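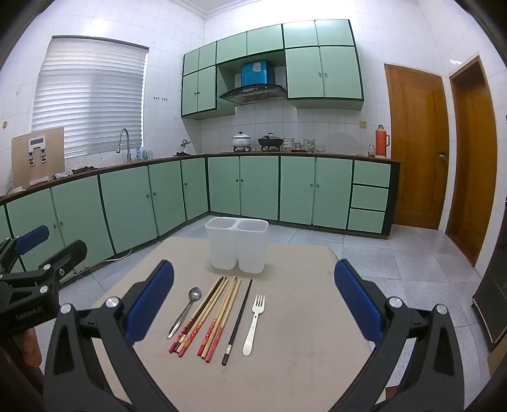 *Spoon and other utensils on the tabletop*

On May 23, 2025, Mirela Coutinho wrote:

> I imported 1176 rows into Ovent and the regression table only reports 1000. No warning in the output window. Is there a row limit?

Hi Mirela,

Yes, the preview mode stops at 1000 rows. Go to Settings, then Data, and turn off "Use preview sample" - then run the model again. You need version 2 or later.

If the count still comes up short, check for blank cells. Ovent drops those rows, and my own file lost 338 that way in January.

Irkell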